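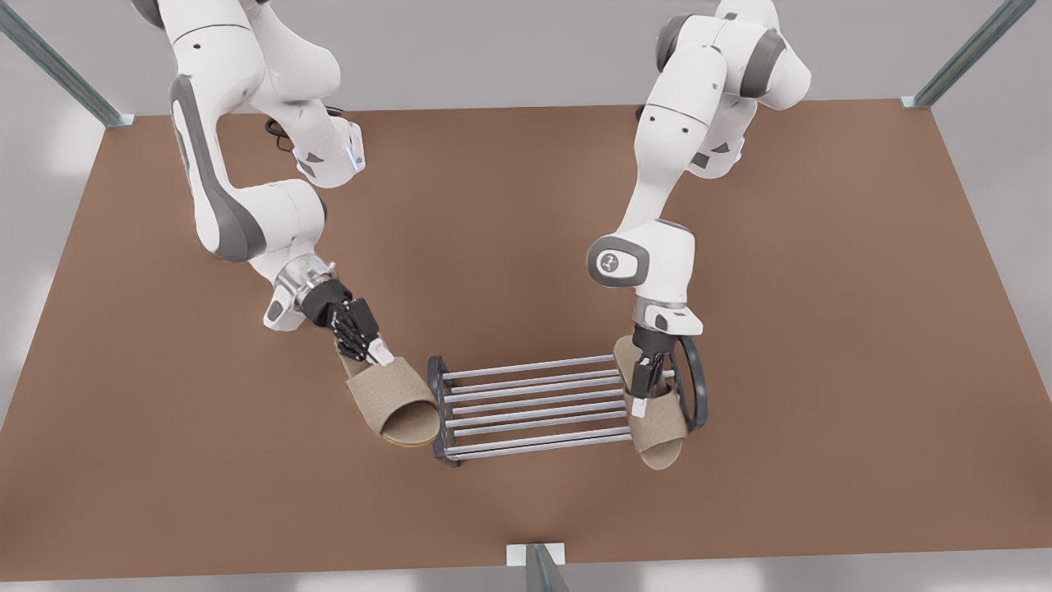 Smaranda Stoica would not call it a swimmer. The tail of the Brundport animal, she wrote in her response to the first report, is deep enough to attract the word, but depth alone says little about propulsion, and the vertebrae at its base lack the joint surfaces that a sculling tail requires.

Her objection has shaped most of the work done since on the partial skeleton from the Koker beds, a medium-sized theropod of Early Cretaceous age. The specimen consists of 26 caudal vertebrae in near-continuous series, a left ilium, fragments of both femora and a single manual claw. No skull material has been recovered. The more complete femur has a reconstructed length of 893 millimetres, which places the animal below the largest spinosaurids and above most of the abelisaurids known from comparable deposits.

The original interpretation, by Lucian Dinu and Ruxandra Jitaru, rested on the neural spines. In the middle third of the tail these rise to 295 millimetres, more than twice the height of the vertebral bodies that carry them. The chevrons below are also elongated. Taken together, the two sets of processes produce a tall, laterally compressed profile, and Dinu and Jitaru compared it with the tails of modern crocodilians and crested newts.

Stoica's counter-argument concerns the zygapophyses, the paired processes by which each vertebra articulates with its neighbours. In the first nine vertebrae of the series they are steeply inclined and overlap considerably. Such an arrangement restricts sideways bending. Farther back the overlap is reduced and the tail becomes more flexible, but by that point the scars for the caudofemoralis, the main muscle linking tail to thigh, have disappeared. The flexible part of the tail was therefore the part with the least muscle behind it.

Bone density has been offered as a way of settling the matter. Many animals that feed under water have thickened cortical bone, which acts as ballast. Usman Butt sectioned the less complete femur at mid-shaft and found an open medullary cavity with walls of moderate thickness. He regards the result as consistent with a terrestrial animal and also with a wader. A rib would be more informative, and none has been found.

Cormac Ó Riain has approached the problem through the sediment. The skeleton lay in fine-grained overbank mudstone, 200 metres from the nearest channel sandstone mapped in the Vasiliu section. Associated fossils include lungfish tooth plates, turtle shell and abundant plant debris. He notes that the tail was preserved in articulation while the limbs were scattered, and suggests that ossified tendons may have held it together after the rest of the carcass had come apart. Traces of such tendons are visible along the spines of vertebrae 11 to 17.

If the tendons are confirmed, a display function becomes easier to defend. A stiffened, deep tail would have been conspicuous in side view, and the growth lines in two of the spines indicate that much of their height was added late, close to skeletal maturity. Jitaru now accepts this reading for the middle of the tail. Dinu does not, and has pointed out that display and locomotion are routinely served by the same structure in living reptiles.

The animal has not been formally named. Preparation of a second block from the Jomell quarry, in the same horizon, is expected to resume in August. Its exposed edge shows part of a dorsal vertebra and what may be the proximal end of a rib.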